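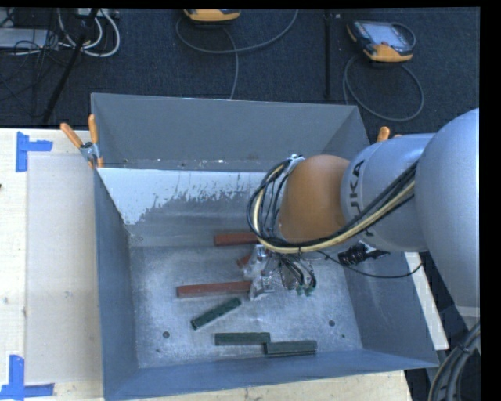 Welcome to the Grirkora scrap metal swap FAQ! We collect old metal, sort it, and pass it along to people who want to make garden art, gates, wind chimes and whatever else they dream up. Metal earns its wear, and we love that. Look at the scuffed, silvery floor of the big gray bin, with those ragged pale streaks along the back that look like worn or scraped paint.

What can I bring?
Steel, iron, aluminum, copper, brass and tin, in nearly any shape. Bed frames, garden tools, bike parts, hinges, saw blades, baking trays, old railings. Odd shapes are great! If you can carry it safely from your car to the drop-off door, we would love to see it.

What can't you take?
Anything that has held gas or fuel, sealed tanks of any kind, batteries, fridges, and anything with oil still in it. Please don't leave these outside the gate after hours either.

Is there a weight limit?
Up to 70 pounds per piece. Heavier things are fine if you write to us first so we can have a cart ready.

Do I have to pay?
Dropping off is free. Taking metal home costs 20 dollars a year for a household, and you can come as often as you like.

How do I know what kind of metal I have?
Start with a magnet. Steel and iron grab it, while aluminum, copper and brass don't. Stainless is the tricky one (some kinds stick and some don't), so bring it in and we'll work it out together. It's a fun little puzzle and you get good at it fast.

I found a piece with beautiful old paint. Can I keep the paint on?
Often, yes, but test it first. Old paint may contain lead, and you don't want to sand, grind or heat it. If it's safe, wash it with mild soap, let it dry fully, and brush on 2 thin coats of clear matte sealer. Gloss works too, though it hides a lot of the texture.

And rust?
Rust is gorgeous! Knock off the loose flakes with a wire brush, wear a mask and eye protection, and seal what's left with oil or wax. Outdoors you'll need to redo the wax every February or so.

Do you teach welding?
We don't, but the Skorkine workshop across the yard runs beginner evenings, and their students raid our shelves all the time. The tall heron by the Gerkulberg footbridge started out as shovels from here.

Can I reserve a piece?
For a week. Tie a tag on it with your name and the date you'll be back.

When is the next big swap?
23rd March, from early morning until the shelves are bare. Last time we moved 3000 pounds of metal in one day, and people were still trading hinges in the parking lot at dusk. Bring gloves, closed shoes and something to tie down your load.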